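Soltis Sanctions and Treaty Tracker

Subscription service for newsrooms, trade offices and university departments

Soltis is a reference service covering international sanctions, arms embargoes, export controls and treaty obligations. It is edited at our office in Tokham and delivered through a web browser. There is nothing to install.

Subscribers use it to find out which measures are in force against a country, company or vessel, who imposed them, when they are due to lapse, and what the text says. Each entry links to the published legal instrument and gives a short summary in plain English. Summaries are written by our own editors and are checked by a second editor before they go live.

What is covered

The standard edition covers measures imposed by the United Nations, the European Union, the United States and the United Kingdom, plus national lists from other governments where these are published in full. In all, 70 jurisdictions are monitored on working days. Measures that have been announced but not yet adopted are shown in gray until the legal text appears.

Treaty pages list signature, ratification and entry into force for each party, with reservations and declarations quoted in the original language and in English translation. Withdrawals are shown from the day notice is given, with the effective date beside them.

Older measures stay in the database after they are lifted. A search can be set to any past date and will return what was in force on that day. Reporters tend to use this for background paragraphs, and compliance staff use it when reviewing old contracts.
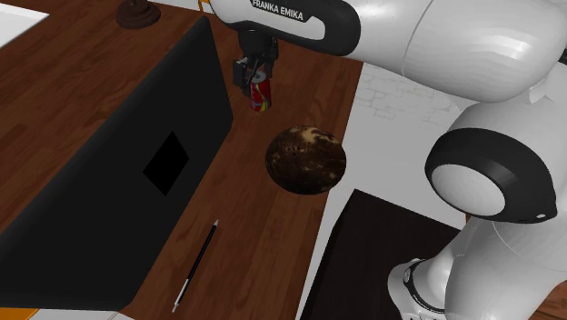

Alerts can be set by country, by imposing body, by sector or by keyword. They go out by email at 7 a.m. and again at 4 p.m. A subscriber who wants them sooner can switch on immediate delivery, though on a day with a large listing round this produces a lot of mail. Alerts can be paused without losing the settings.

Editions

Soltis Standard. Full database, alerts, and export of search results to a spreadsheet. Up to 4 named users at one address.

Soltis Newsroom. Everything in Standard, with up to 100 named users and permission to reproduce our summaries and timelines in print and online, with credit. Includes the Saber chart tool, which draws a timeline or a map from any saved search. Charts download as image files in color or black and white.

Soltis Library. For universities and public libraries. Access is by campus or building network and there is no limit on users. Reproduction rights are for teaching only.

All editions run for 12 months from the day the account is opened. Prices depend on the edition and the number of sites and are given on request. Invoices are payable within 30 days.

Requirements

Any current web browser. Saber works on a phone, but maps with many layers are slow on a small screen and we suggest a desktop machine for those. Accounts use a password and a code sent by text message or email.

Support and training

The help desk in Dindham answers email and telephone questions from 8 a.m. to 6 p.m. on working days. Newsroom subscribers get 2 online training sessions included in the price - extra sessions can be booked. A printed user guide is sent with each new account and is revised every March.

Please note that Soltis is a reference source and does not give legal advice. The published instrument is always the authority. If you find an error in an entry, use the Report link at the foot of the page and an editor will reply.

Trial access

A trial account lasts two weeks and opens the full Standard edition except for spreadsheet export. Saber can be added to a trial if you ask for it on the form.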